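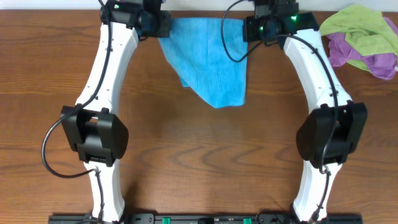
The wooden tabletop, ready for folding.

How to Fold a Bath Towel on a Table

By Colin Cropper
March
3 minute read

A bed is too soft for folding towels and a couch arm is too narrow. A table gives you a flat surface at a good height, and the folds come out straighter. I fold all of ours on the kitchen table in Mukville, and a full load takes me 7 minutes. The method below is for a standard bath towel, folded in half and then in thirds so that it fits a shelf with the folded edge facing out.

What you need

A table wider than your towel is long. Ours is 40 inches deep and has plenty of room to the sides. You also need a dry cloth to wipe it down. Crumbs stick to terry and are hard to get out again.

If the table is wood, check the surface with your palm first. A rough spot will pull loops. Mine had one near a knot and I sanded it with 200 grit paper, then waxed it. Wait until the wax has cured before you put any fabric on it.

Step 1: Shake and lay out

Hold the towel by two corners and shake it hard, twice. This lifts the loops and takes out most of the wrinkles from the dryer. Lay it down with the long sides running left to right and the care label facing up, near you. Smooth it from the center out to the ends with flat hands.

Step 2: Fold in half the long way

Take the two corners nearest you and bring them up to meet the far corners. You now have a long, narrow rectangle with the fold on your side. The label ends up inside, where it won't show on the shelf.

Terry drags on itself, so the top layer often stops short of the bottom one. Lift it and set it down again. Pushing it across only bunches the fabric.

Step 3: Square it up

Hold both short ends at the same time and pull gently outward until the towel is flat. Don't stretch it – you only want the creases out. 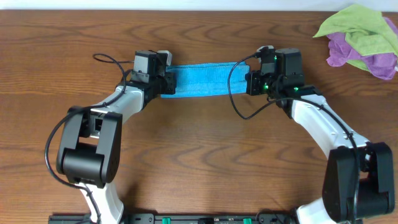

Look along the far edge while you still have hold of the ends. If a corner sticks out past the layer under it, tuck it back now. After the next fold it will be buried and the whole stack will lean.

Step 4: Fold in thirds

Bring the right end over so it covers the middle third. Then bring the left end over on top of that. Press down once with your forearm along each side.

If your shelf is deep, fold in half here instead. The shelves in our hall closet are the shallow Pridwood kind, and thirds fit them with a little space left at the back.

Step 5: Stack

Turn the towel so the smooth folded edge faces you and put it on the pile. Keep all the folded edges on the same side. I stop at 7 towels. A taller pile tips over when you pull one from the middle.

Hand towels and washcloths

Hand towels fold the same way, in half and then in thirds. Washcloths only need to be folded in half twice. Beach towels are usually too long for this, so fold them in half end to end first and then start at Step 2.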